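4.3 Preparing the cell for a basket task

Read 4.1 (power and stops) before you start. The steps below apply to the Tirnier tabletop cell with the paired camera view. If your site runs the older Delorme bench, use the appendix instead, and don't mix the two.

1. Press the stop button and confirm on the console that the arm has lost drive power. A gray status light on the console is not confirmation. Read the text.

2. Close the curtains on all sides. The site rules call this "light-tight." We have yet to see a curtain that is. Chase the gaps that throw light onto the table and leave the thin ones at the rails alone.

3. Set the basket on the table with its length running away from the robot and the handle cutout at the far end. Take your hands out before anyone touches the console.

4. Open both camera views and compare them. The whole opening of the basket should be visible in at least one view. The arm body will cover part of the near end in many poses. Write down how much it covers, even if the form has no box for it.

5. Check that the gripper clears the rim at the start pose. Do this by eye, at the table, with the drive off. The clearance figure on the console comes from a model of the basket, and woven baskets don't read models.

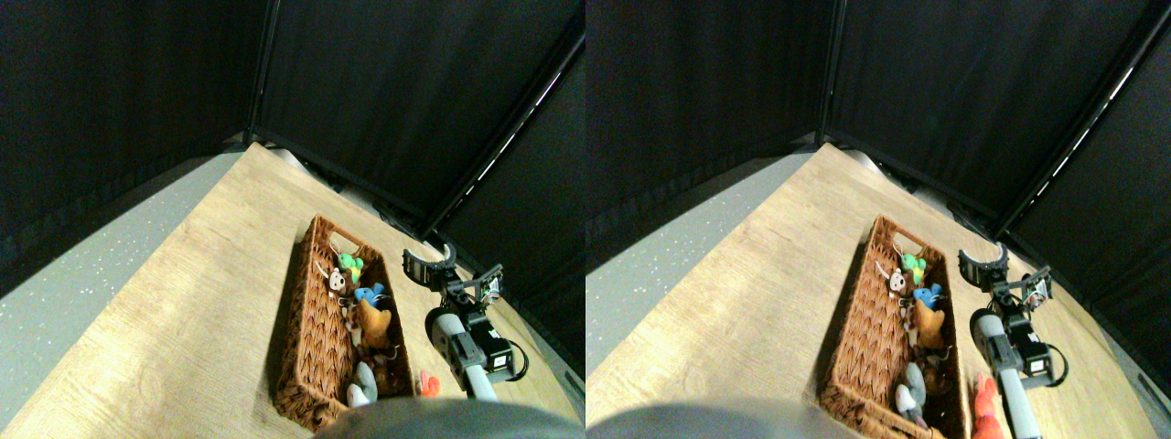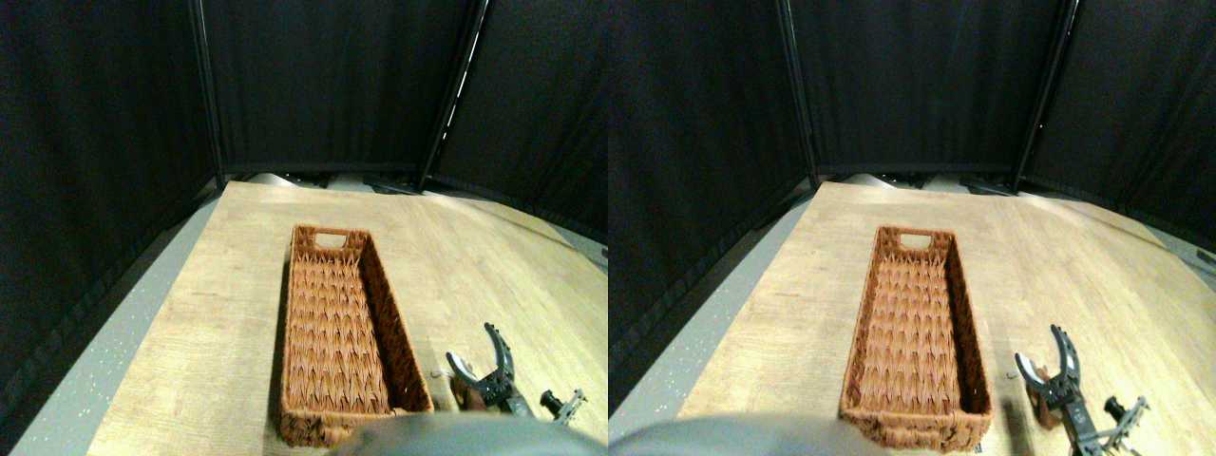
Figure 4-6. Left and right camera views of the basket on the table, with toys (first) and empty (second).

6. Restore drive power from outside the curtain and run the start pose once at speed setting 40. Go no higher until the pose has been repeated without contact.

CAUTION: Software limits are not a safeguard. The Pornau checklist lets you tick "limits active" and move on. Tick it if you must, but keep one person at the stop button for as long as the arm has power.

Note on soft objects. Plush toys are often treated as harmless, and a risk sheet that says "soft load, no hazard" will usually get signed. The load was never the main concern. A hand reaching in to free a snagged toy is, and so is a cable loop caught on a basket rim. Treat every reach into the basket as a reach into the arm's space and go back to step 1.

Note on the score. A run is accepted at 70 points or more. The score covers picks and placements only. It says nothing about whether the setup was safe, and it should not be quoted in a safety review. Norbert Győri and Aino Pitkänen raised this in May and the form still has both on one page.

7. Log the run under form 221. Enter what you saw, including contacts that did no damage. "No issues" is not an entry.

Section last revised September 30, 2019. Send corrections to Reiko Fukuda. Changes to steps 1 and 6 also need a signature from Toivo Koivisto.

4.4 Changing the gripper fingers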